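Right, settle in, because I have finally sorted out the retro gaming corner and I have Opinions. This is going to be a long one. Mute me now if you don't care about old joysticks.

Some background for the newer followers. I grew up with a hand-me-down home computer, a tape deck that only loaded things if you leaned on it, and a carrier bag of cassettes with my cousin's handwriting all over them. I've been trying to get that feeling back ever since, mostly by spending money.

So last November I bought a Sandhu Twin Stick off a man at a car boot sale. If you never had one, it's a joystick with two fire buttons and a base like a dinner plate, and when I was nine it was the only thing in the world I wanted. I got a jumper that year.

He wanted 15 quid for it. I didn't haggle. I should have haggled!! The left fire button didn't work and there was something rattling about inside that turned out to be a bit of pencil.

Anyway I took it apart on the kitchen worktop, cleaned the contacts with a cotton bud, put it back together and had one screw left over. Took it apart again. Found where the screw went. Put it back together and the OTHER button had stopped working. 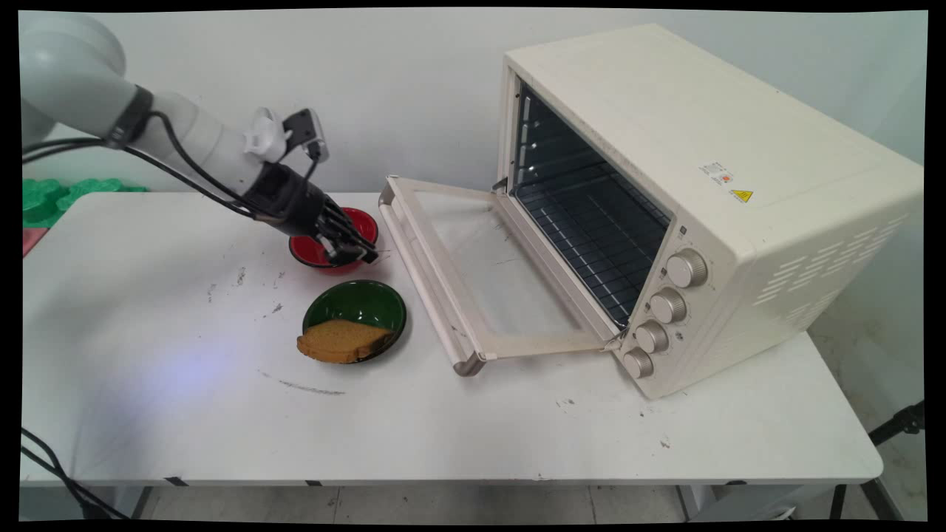

This is where Bogumił Mazurek comes in. Some of you know him from the forum, he's the one with the pinball avatar. I posted a moan about my buttons and he messaged me within the hour to say I'd put the little metal leaf springs in back to front. Which I had. Both of them.

He then kept me up past midnight telling me about every joystick he has ever owned, in order. I enjoyed it enormously and I'm not even sorry.

So the stick works now. Lovely clicky thing. Heavier than I imagined as a kid, and it makes a racket, and my thumb hurts after one game of anything. Perfect.

Next problem — what to plug it into. I've got my old machine in the loft but the keyboard membrane has gone and half the letters don't register. You can still load games as long as they don't need an O, a P or the space bar. You would be amazed how many games need the space bar.

I looked at getting a new membrane but they were out of stock everywhere, so I did what everybody does and bought one of the modern boxes. Went for the Flitatis in the end. It's tiny, it sits behind the telly, and it pretends to be whatever old computer you tell it to be.

First impressions of the Flitatis: set-up was easy. The menus are a bit ugly (lime green on grey, why) but everything is where you'd expect. It took my old stick through an adaptor with no fuss at all, and I had been fully expecting fuss.

It also does a fake curved screen effect, with scan lines and a bit of glow. I turned it on to laugh at it and have left it on for two months. Sorry to anyone who has had to sit through me saying "but look at the GLOW".

It can even play the loading noise if you want! The full screeching, warbling, coloured-stripes business, for as long as it would have taken in real life. I did it once for old times' sake. Went and made a sandwich. Came back and it was still going, exactly as I remembered.

Things I don't like about it. There are only 2 USB ports, so if you've got a pair of joysticks in there's nowhere for a keyboard. The power light is bright enough to read by (blob of Blu Tack, sorted). And it forgets your volume setting every single time, so each evening starts with a beep that frightens the cat into the hall.

OK, games. The one I really wanted was Erkico. I have been going on about Erkico for years and people look at me as if I've made it up. You're a small round chap with a lamp, you're in a mine, the lamp is running out. That's the whole game. It terrified me.

I never finished it as a kid. Never got close. The tape had a bad patch, so one of the lower levels would load as a load of coloured squares and then the whole thing fell over. For years I believed that was the ending.

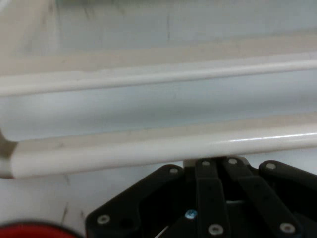 Well, it's not the ending. There's loads more of it down there! There's an underground lake, and a lift you have to call by standing on the right rock, and a horrible bat thing that follows you from room to room. I sat there with my mouth open like I was nine again.

My best score on it so far is 968. I've no idea if that's good. The magazine I had at the time printed a high score table, but I cut it up for a school project about volcanoes, so that's that evidence gone.

Bogumił says his best is "higher than that" and won't give me a number. I have asked him several times. I've asked him for a photo of the screen. He goes quiet and then sends me a link to something about pinball.

A few of you asked if you can make a map. YES, please make a map. I've started mine on squared paper taped together, and it's already fallen off the table twice because the mine goes much further left than you'd think. Start on the right-hand side of your paper. Learn from me.

Also, tip for the lift: don't hold the stick up while you wait for it. If you hold up, your chap hops off the rock and the lift goes away again. I spent a whole Sunday evening thinking the lift was broken. I was just hopping.

I've played other things too, I'm not completely lost to the mine. Madden's Garden has aged really well — it's the one where you're a hedgehog and you shove flowerpots about. Very gentle, lovely music, and my other half, who normally leaves the room at the first beep, has been playing it on the sly. I know because the save slots keep filling up with saves that aren't mine.

The racing ones have aged badly, I'm afraid. I loved them all at the time and now I can't tell which bit is road. There was one where I drove for ages quite happily before I realised I was in the sea.

And the text adventures are as cruel as ever. "You can't do that." Why not? "I don't understand WHY." Great, thanks. Died in a pantry.

Since it keeps coming up in my replies, what did I spend? The stick I've told you. The box was 85 with the adaptor thrown in, second-hand off a lad who'd gone over to handhelds. Then some bits and bobs, a longer lead, and a packet of cotton buds that I'll be working through until I retire.

Could I have done it all for nothing on the laptop? Yes. Several people have told me so, one of them in capital letters. But I tried that a few years back and I played for ten minutes and then checked my emails. It needs the telly and the floor and the daft clicky stick, for me anyway. Your mileage may vary, and if you're happy on the laptop then crack on.

Somebody asked whether you should bother with an original stick or get one of the new copies. I've had a go on a copy at a mate's house and it was fine, very smooth, works straight out of the box. It doesn't click, though. If you don't care about the click, save yourself the bother and get the copy.

If you do buy an old one, give it a shake first and listen. Then press both buttons. I know that sounds obvious and I can only say it was very early, it was raining, and I'd had no breakfast.

Still on my list: get that keyboard membrane replaced, find a proper box and inlay for Erkico (mine was a copy of a copy, shh), and work out how you get past the bat. I've tried going under it. I've tried waiting for it to get bored. It does not get bored.

If anyone reading has got past the bat, my messages are open. No spoilers for what's on the other side please, only the bat.

Oh, and for whoever asked about the adaptor: it's the plain grey one with the short lead. The one with the long lead gave me a delay on the fire button, so I sent it back. Off to feed the cat, who has only just come out of the hall.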